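Skasance Wire Mesh Basket, black, open top

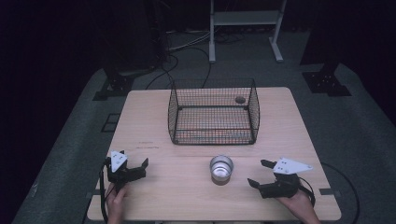
Our most reordered basket, back in stock. Rectangular, open top, fine black wire mesh with a thicker wire round the rim and the base. Goes on a desk, shelf, hall table, kitchen counter, wherever stuff piles up. You can see what's in it without digging, even one small round thing sitting over in the back corner shows through the side. Looks good on pale wood. Steel cup not included, sold separately, see further down.

Details
Material: steel wire, powder coated
Color: black only (white is discontinued, please stop asking Fenna)
Shape: rectangular, straight sides, no handles, no lid
Max load: 5 kg, spread out. Not 5 kg in one corner
Use: indoors, dry rooms
Assembly: none. Take off the cardboard, done

What people put in it
Mail. Keys. Chargers. Napkins. Onions and garlic, they like the air. Dog balls. One office customer bought 40 for a row of desks and uses them for whatever is left out at the end of the day. Very small things like paper clips or pins will find the gaps, put a liner or a saucer under them.

Cleaning
Damp cloth, drop of dish soap, dry with a towel. Soft brush for dust in the mesh, an old toothbrush works. No dishwasher!! The coating chips and then you get rust, and we don't take those back. No steel wool either.

Good to know
Base wire is bare coated metal, no feet. Slides fine on wood but can scratch a soft or oiled top if you drag it loaded. Lift it. Felt dots are in the Trulier accessories section, pack of 100, you need four.
Baskets do not nest, straight sides. They stack if empty but wobbly, two high max.
Small differences in the wire spacing are normal, its welded in batches.

Goes with
Maes steel cup, short, straight sided, shiny inside. Pens, spoons, toothbrushes. Stands next to the basket or in it.
Trulier felt dots, see above.
Plutitz cotton liner, natural. Sold out untill September.

Ordering
Single pieces ship in a plain box, flat rate. Trade orders go by pallet, 225 baskets to a pallet, mixed pallets on request. Ask Ruben Vandenberghe for trade prices, put the quantity and the delivery zip code in the first mail please, saves everybody a round.
Pickup at the warehouse by appointment only for now. Ring the bell, wait at the side door, we bring it out.

Returns
Unused, in the carton, with the packing slip. Bent in transit? Send a photo of the basket AND the box within 5 days and Els Segers will sort a replacement. Without the box photo the carrier wont pay.

Page updated Thursday, April 30, 2020. Stock count on the order form is the right one, the old PDF price list is not.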